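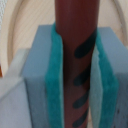

Dark slanted marks on a reddish-brown rod

I have loved slanted stripes on round things for as long as I can remember, and I think we should be putting them on far more of the rods and poles in our homes. Curtain rods, broom handles, coat stands, the bar you hang your dish towels from - all of them are waiting for a little paint!

A straight line down a rod is fine, and a ring around it is fine too, but a slanted dash does something to a curve that neither of them can manage. It leads your eye around to the side you can't see. You start to imagine a spiral even when all you have is a few short marks, one above another, and the gaps do half the work. My friend Dinesh Palaniappan thinks I should paint the full spiral and be done with it. I tried that on a broom handle in June and it looked like a stick of candy, which I enjoyed for a week and then sanded off.

Color matters just as much. Most people who decorate a pole reach straight for white and bright red, and I do understand, because it's cheerful and you can spot it from across the yard. But give me a brick red or a deep maroon with dark gray on top. The two are close enough that the pattern stays quiet in the evening, and then in daylight the whole thing wakes up. I've also tried cream on green (nice) and yellow on navy (too much like a boat).

I'd leave the ends of the marks rounded as well. Square ends need tape and patience, and every tiny slip shows. Rounded ones look drawn by a hand, and if one comes out a bit fatter than its neighbor, so much the better. What I would not give up is the shared angle. Let the lengths wander if they want to, but keep the slant the same all the way down, or the spiral falls apart.
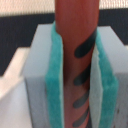

Should the marks be laid out before painting?
A strip of paper wrapped around the rod at a slant and traced lightly in pencil gives the angle, and the dashes can be painted freehand along that line.

Rachid Ramadan, who lent me his workbench for the broom handle, still calls all this fussing over sticks. Fine by me. I have two curtain rods left to do, and the stair rail is starting to look awfully bare.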